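Robot Learning in the Home, Unit 4: Learning from Demonstrations in a Kitchen

Handout for the lecture. Please read it before the lab in June.

1. The problem

A robot which learns to put away food must work in kitchens it did not see during training. If all demonstrations are recorded on one clean table, the policy learns the table together with the task. When we then move the robot to a kitchen counter, it fails already at reaching.

In this unit we study the Clatby method. Its idea is simple: we keep the task the same and change the things around it. The operator records demonstrations in short blocks, and between two blocks the objects on the counter are moved or exchanged. The robot stays at its place.

2. The setup

The arm stands on the counter among ordinary kitchen things. Objects which are not part of the task are called distractors. They must stay in view of the camera, so that the policy can learn to ignore them. 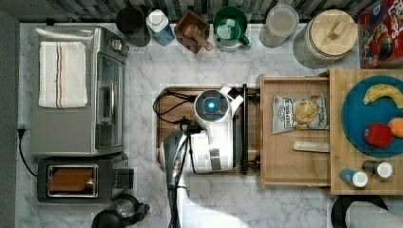

Figure 1. Counter setup, seen from above. Robot base on the tray, open drawer and plate of fruit to the right, containers along the backsplash.

3. The data

The Barkow set has 3,000 demonstrations, recorded in 119 different arrangements of the counter. For each demonstration we store the camera images, the joint positions and one sentence with the instruction, for instance "put the apple in the drawer". Failed attempts are kept in a separate folder and are not used in training.

4. Result

Two policies were trained with the same number of demonstrations. The first used only 8 arrangements, the second used all of them. On new arrangements the second policy was successful around 4 times as often. On arrangements known from training, the difference was small.

Please note that the test kitchen was the same kitchen. The result says nothing about a different room or different light.

5. For the lab

Read the section on block length in the Clatby notes. Bring a short plan for your own arrangements, with a list of the distractors you want to use. Groups which work with the Ene simulator should install it before they come.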